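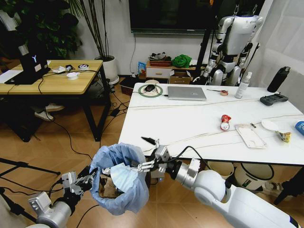

Both arms at the lined waste bin, with the marble-pattern table behind.

Benjamín Retamal plans equipment purchases for Ula, and most of the interview was spent on a spreadsheet. It has 663 rows. The robot itself takes up four of them.

"The arms are the part that gets approved quickly," he said. "Everyone understands the arms. Then I come back in March with a request for hands, and the same people ask whether the robot didn't already have hands."

Table clearing is the task he is budgeting for: cups, wrappers, food packaging, all of it bound for a lined bin, with laptops and controllers left where they are. He treats the end effector as a consumable. A gripper goes into the plan with a service interval and a replacement date, in the same way as a belt or a filter would.

Ula wrote its first interval at 1892 operating hours, a figure copied from an older arm contract. Retamal cut it to 1520. "The old number was for pick and place with one part, in one fixture," he said. "A crushed can is a different load every time. So is a wrapper. The finger linkages see side loads that the contract never had in mind."

He got quotes from two suppliers, Trellex and Maldonado. Trellex offered the lower unit price and billed calibration separately. Maldonado folded calibration into a yearly fee and wanted a longer commitment. He asked both for the price of a single fingertip, shipped. Only Maldonado had one on its list.
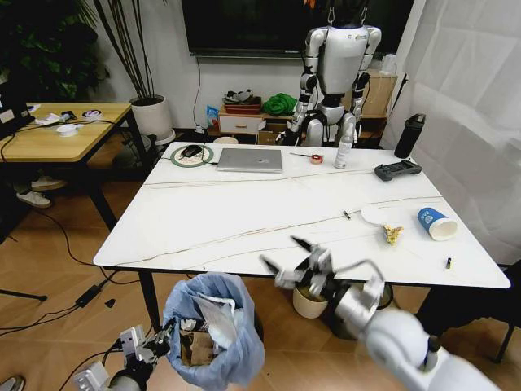 Open hand over the tabletop; paper plate, wrapper and cup still to be cleared.

On the choice between a multi-fingered hand and a simpler gripper, Retamal would not give a general rule. A plate lying flat is hard to get under with two fingers, he said, and a cup on its side is easy with nearly anything. His plan carries separate lines for each type, with separate spares.

"If you pool the spares, the hand eats the whole pool," he said. "It has more joints. It is going to be in the shop more."

Floor space has its own section. A humanoid on a hanging rig needs clearance on every side, and he budgets that area at the same rate as a workbench. Cable runs are there too — he now asks for covered channels at the quote stage, after pricing them as an add-on once and paying over twice as much.

Software licensing was the item he was least sure of. The task scheduler, Ritari, is priced per arm. Ula counts a pair of arms as one station, and the two parties have not settled which reading applies. Retamal has entered the higher figure for now.

Asked what he would change in the current plan, he named the bin liners. They are filed under office supplies, and he wants them moved to the station's running costs before the next review.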